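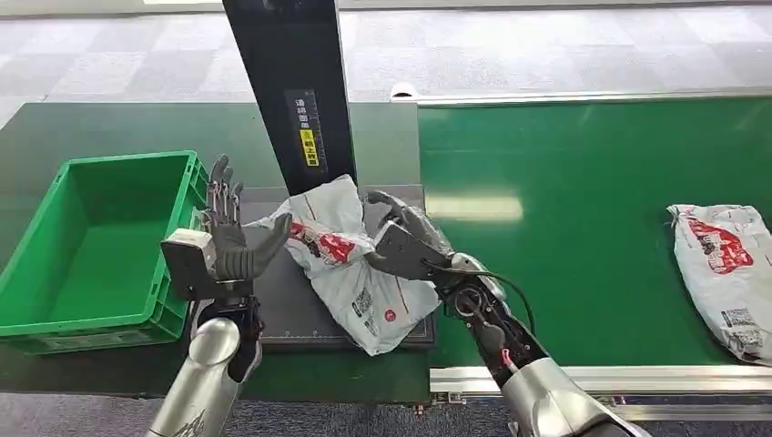 The packing bench: crate on the left, scale in the middle, belt on the right.

Navora parcel scale with post – three stars

I wanted to dislike this more than I did. The sales page promises you'll "never guess a postage band again," and I've read that line on cheaper scales that drifted within a month.

The good part is the platform. It's flat and black with a fine grid on top and a thin raised rim, and the rim earns its keep with plastic mailers. A wrinkled mailer never lies flat, and on our old Zornano it would slide off if you looked away. On this one it mostly stays put. The grid is handy for squaring up a box, less so for anything soft.

The tall upright at the back I'm less sold on. It blocks your reach if you like to load from behind, and the label panel on ours is in Chinese, so I had to go hunting for an English manual. It came to 64 pages and told me how to set the clock.

Accuracy: I put a 500 g test weight on it every morning for 6 weeks and it read true on all but two of them. Fine for mailers. I wouldn't trust it for anything sold by weight.

Barcodes are where it loses a star. Labels on crumpled plastic need smoothing by hand before they'll read – every time, whatever the brochure says.

If you ship under 1000 parcels a month, a plain bench scale and a handheld scanner will do the same job for less. I'm keeping mine, but I didn't pay full price.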